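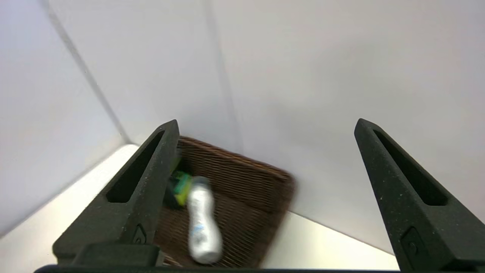
Home | Issues | Authors | Contact

Filed under: Food and Household Studies

4. Where fruit is kept in the home

4.1 Storage places

The 86 households in the study were asked to show where they kept whole fruit on an ordinary day in November. Forty kept it in a basket on a table, counter or shelf. Another 28 used a bowl or a plate. Ten kept nearly all of it in the refrigerator, and the remaining eight left it in the store bag or carton until it was eaten. Households that used more than one place were grouped by the place that held the most fruit at the time of the visit.

The term "basket" covers any open container made by weaving, whatever the material. Shapes differed a good deal. Some baskets were round and deep, with a handle, and had first come into the home as gifts. Others were low and rectangular. Figure 2 shows a rectangular wicker basket with a braided rim, holding one orange.

People rarely gave much thought to why they had chosen one container over another. The most common explanation was that it had always been used for fruit. A few had bought a basket to match a kitchen, and two had moved fruit out of a bowl after finding mold at the bottom of it. Cost came up only among the younger renters, who tended to use whatever the last tenant had left behind.

4.2 The last piece

A pattern we had not planned to study came up in the food diaries. When a container was down to its last piece of fruit, that piece stayed much longer than the ones before it. In several diaries it was still listed after the container had been refilled, and it was then pushed to one side or covered by the new fruit. Oranges and apples were the fruits most often left this way. Bananas were seldom left because they showed their age, and someone would either eat them or throw them out.

Tolera Wako and Zinash Derese coded the diary entries separately and compared their results at the end of each week. Where they differed, the entry was read again by the first author. Most of the differences came from entries such as "one left, small," which could refer to the piece of fruit or to the portion.

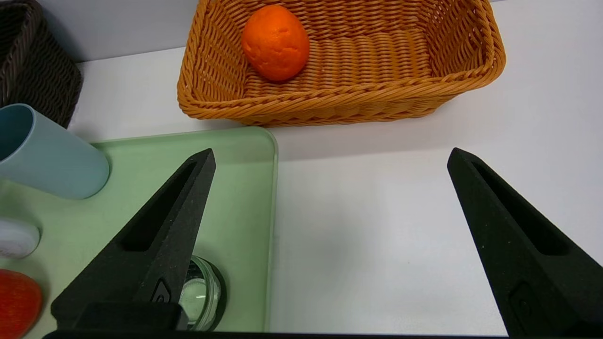

Adanech Tsegaye, commenting on an early draft, felt that we had made too much of politeness. In her view the last orange is left because it is the one everyone has already passed over, and a household of one would leave it just as long. She asked us to separate the people living alone before saying anything about manners.

We did so. People living alone also left the last piece, although for a shorter time than people in shared homes. This gives some support to her reading. It does not settle the matter, as the group living alone was small and most of its members were out of the house during the day. We have kept both explanations in the paper and do not choose between them.

Shared homes had one habit of their own. In these homes people spoke of the last piece as belonging to someone else, often without knowing who. One diary had the line "left the orange for Obsa" on three evenings in a row. Obsa Negussie, who kept a diary in the same home, wrote on the second of those evenings that there was no fruit he wanted.

4.3 Refilling

Refilling followed shopping trips more closely than it followed need. Households that shopped once a week filled the container to the top on that day and let it run down. Those that shopped more often bought two or three pieces at a time and seldom had a full container. The second group threw away less fruit, but it also ran out more often, and parents in this group were more likely to write that a child had asked for fruit when there was none.

Old fruit was supposed to go on top when new fruit came in. Most people told us they did this. The diaries suggest that it was done when the shopping was put away in the morning and skipped in the evening, when bags were emptied straight into the container. We did not ask about the time of day in the first interviews and added it to the later ones at the suggestion of Ayantu Teshome.
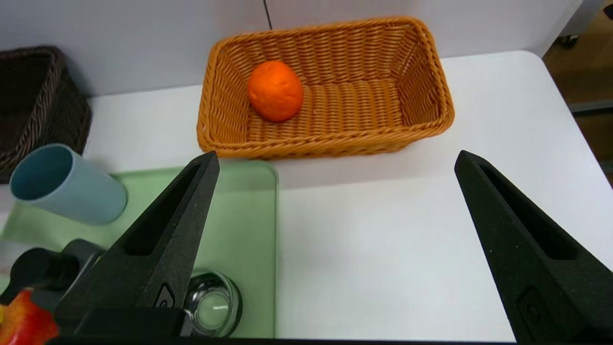 Does a shallow container lead to less waste than a deep one? Our data cannot show this, since homes with shallow containers also bought less fruit at a time, but fewer of their diaries mention pieces found spoiled underneath others.

4.4 Limits of the diary method

Keeping a diary changes what people do. Several participants said they had eaten a piece of fruit so that they could write it down, and entries in the first week list more fruit than those in any later week. We left the first week out of the waste totals for this reason and kept it in the description of storage places.

The diaries also depended on one adult in each home. Fruit eaten by children between meals was often missed, and the writer would only notice at the next refill that the count was off. Cut fruit was left out of the study altogether.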